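Drenda Gaming Commission

The Drenda Gaming Commission is the statutory body that licenses and inspects casinos, betting shops and card rooms in the territory of Drenda. Its head office is in Prarkirden.

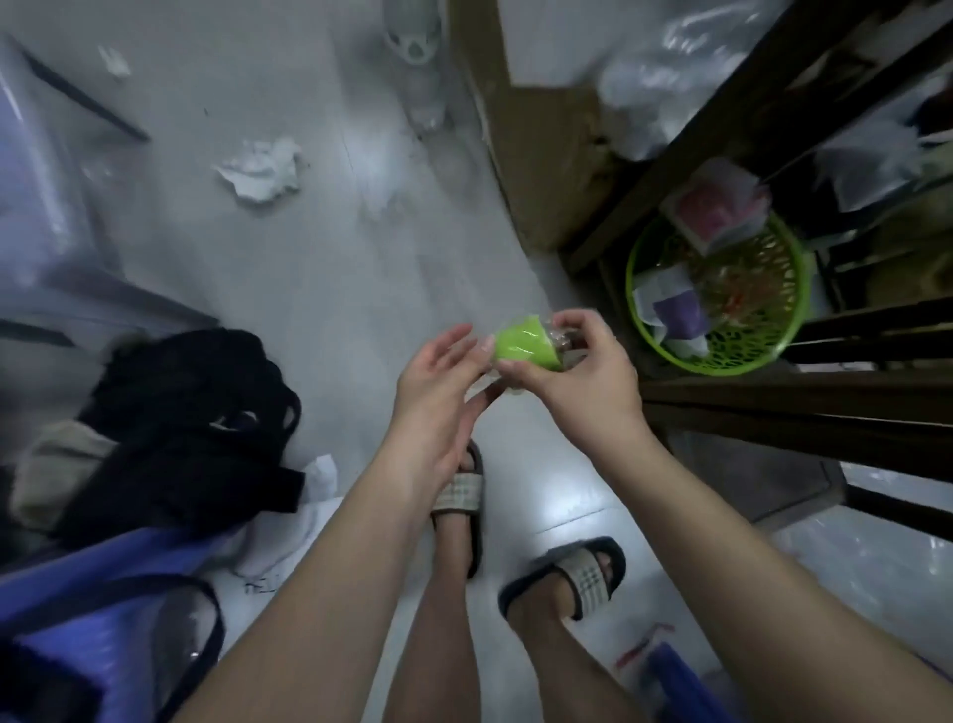

The Commission was set up under the Gaming Act 2000 and has five members, each appointed for a single term. It keeps the register of licence holders, approves gaming machines and may suspend a licence for up to 10 weeks without a hearing. Longer suspensions go before the Purves Tribunal.

Anyone acquiring a share of over 10 per cent in a licensed operator must apply for a finding of suitability. The rule was first tested in the sale of Grodine Casinos, which held 400 machine permits - the largest single holding at the time. Approval was given in January, subject to conditions on lending.

Noémie Wong was appointed chair on 14 November 2023.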